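Endel Cemetery closes paper burial register, moves plot records to Dritum

Trolska, 10 October 2020

Endel Cemetery has stopped making entries in its paper burial register and now records all interments, plot transfers and marker permits in Dritum, a records program used by several cemeteries in the region. The last paper entry was made in volume 9, which has been closed, signed and moved to the fireproof cabinet in the cemetery office along with the earlier volumes.

The change affects families holding deeds to unused plots, funeral homes that schedule burials at Endel, and monument dealers who apply for marker permits. It does not affect the ownership of any plot. Deeds issued under the old register remain valid and do not need to be exchanged.

Work on the new records began in May with a ground survey by Suksawat, the firm that also laid out the newer section along the east road. The crew set control points at the corners of each section and measured every marker and every visible corner pin. The measurements were then compared with the section maps and with the register, line by line.

The comparison turned up 44 plots where the three sources did not agree. In most of these the marker stands over the correct grave but the register gives the neighboring plot number, an error that goes back to a renumbering of Section 2 — the original section map was redrawn at that time, and the register was corrected only in part. The remaining cases are plots with a recorded burial and no marker, or with a marker and no recorded burial. Some of the latter are family stones that carry the name of a person buried elsewhere.

For each disputed plot, Dritum shows a hold. A plot on hold cannot be sold, transferred or opened until the office has reviewed the deed, the funeral home's records and, where necessary, a probe of the ground. Holders of record have been notified by mail at the last address on file. Letters returned as undeliverable are kept with the plot record, and the hold stays in place.
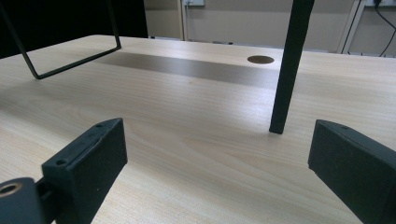
Gert Matlala asked at the public information session why the cemetery would not release the list of plots on hold, given that relatives who have moved away may never receive a letter. The office replied that the list would not be posted, but that any person who gives the name of the deceased or of the original deed holder will be told whether a hold applies. Requests may be made by phone, by mail or at the counter.

Matlala also asked what would happen if two families held deeds to the same space. According to the office, the earlier deed controls, and the holder of the later deed is offered an equivalent plot in the same section or a refund of the purchase price. The survey has not produced such a case so far.

Funeral homes must now submit interment orders through Dritum. The order form asks for the full name of the deceased, dates of birth and death, the permit number, the type of outer container, and the name of the person authorizing the opening of the grave. An order with a missing field is saved but not scheduled. Fax orders are no longer accepted. The phone line remains open for orders outside office hours, and these must be confirmed in the system on the next working day.

Cremated remains are handled on the same form. Where an urn is to be placed in a grave already in use, the form requires the depth and position of the existing burial, which the office fills in from its own records.

Marker permits follow a separate form. The dealer enters the dimensions of the base and the die, the material, and the full inscription as it will be cut. The inscription is checked against the burial record for spelling and dates. Differences are sent back to the dealer and the family before a permit is issued — the cemetery does not alter an inscription on its own authority.

The fee for transferring a plot to another holder is unchanged at $300. No fee is charged for correcting an error in the record, including errors in the spelling of a name, provided a death certificate or an equivalent document is shown.

The closed volumes can be consulted by appointment. Pages with loose bindings will be handled by staff only. Photocopying is not permitted, but the office will supply a certified extract of a single entry on request. Scans of all volumes have been attached to the plot records in Dritum, where staff can view the handwritten entry next to the typed one.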